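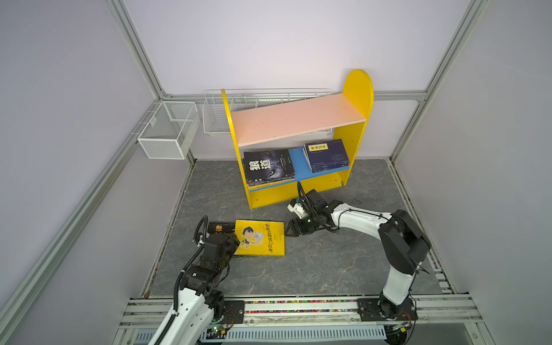

Zinine kommen zurück nach Zarnholm
21. Mai 2023

Endlich wieder laut! Zinine spielen im Juni im Levchenko, und wer die Band im vergangenen Herbst im Vorprogramm von Cleltarton erlebt hat, weiß, warum wir uns so freuen. Damals blieb nach ein paar Liedern kaum jemand am Tresen stehen, und der Applaus nach dem letzten Stück wollte gar nicht mehr aufhören. Diesmal gehört der Abend ganz ihnen – mit vollem Licht, eigenem Programm und hoffentlich mehreren Zugaben.

Zinine machen düsteren Postpunk mit viel Hall auf den Gitarren und einem Bass, der einem noch auf dem Heimweg im Bauch sitzt. Sängerin Daryna Romaniuk wechselt dabei zwischen Flüstern und vollem Einsatz, manchmal innerhalb einer einzigen Strophe (live ist das noch eindringlicher als auf Platte!). Das neue Album hat acht Stücke, aufgenommen wurde es in zwei langen Nächten im Proberaum, fast alles am Stück eingespielt. Man hört das Knarzen der Verstärker, man hört das Einzählen, und gerade deshalb klingt es so lebendig. 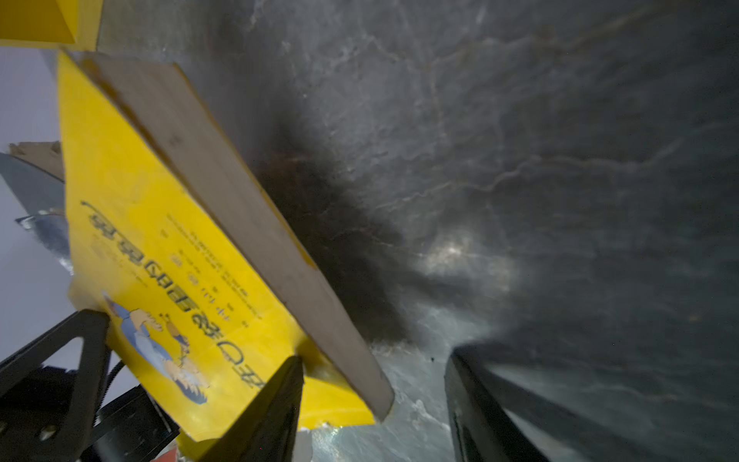

Gelten die Karten vom abgesagten Winterkonzert noch?
Alle Karten vom Winter bleiben gültig und werden am Einlass ganz normal eingelesen, ein Umtausch ist nicht nötig.

Wer noch keine hat, bekommt Karten im Vorverkauf für 21 Euro an der Theke im Levchenko und über die Internetseite des Hauses. Eine Abendkasse gibt es nur, falls etwas übrig bleibt. Nach dem Andrang der ersten Tage würden wir uns darauf lieber nicht verlassen.
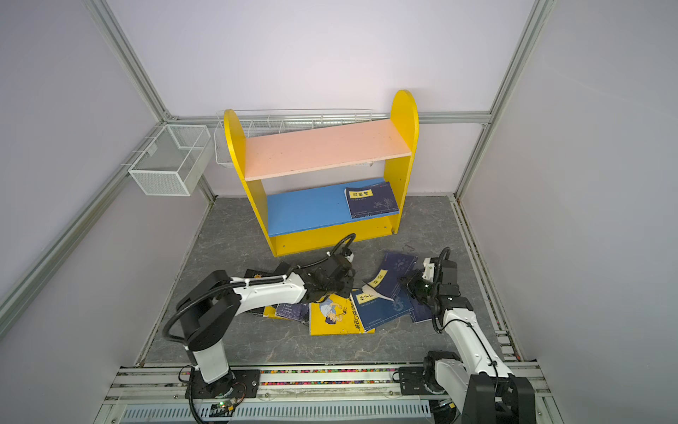
Gelbes Regal mit blauem Boden, darauf ein dunkles Buch mit zartem Blumenmuster.

Den Abend eröffnen Cleltarton, also in umgekehrter Reihenfolge zum Herbst. Das Duo hat seine Lieder für diesen Auftritt entschlackt und kommt nur mit Synthesizer und Gitarre auf die Bühne. Romaniuk hat sich die beiden ausdrücklich gewünscht. »Wir wollten Leute dabeihaben, denen wir selbst gern zuhören«, sagt sie, und ein gemeinsames Stück zum Schluss ist wohl auch geplant.

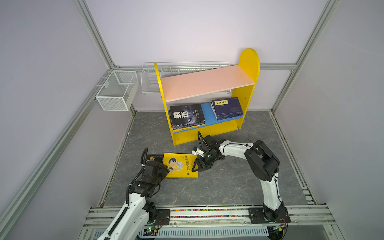 Kinderregal aus Holz mit zwei Bücherstapeln auf dem hellblauen Boden.

Einlass ist eine Stunde vor Beginn, die Garderobe im Untergeschoss hat geöffnet. Das neue Album gibt es am Merchandise-Stand auch auf Vinyl.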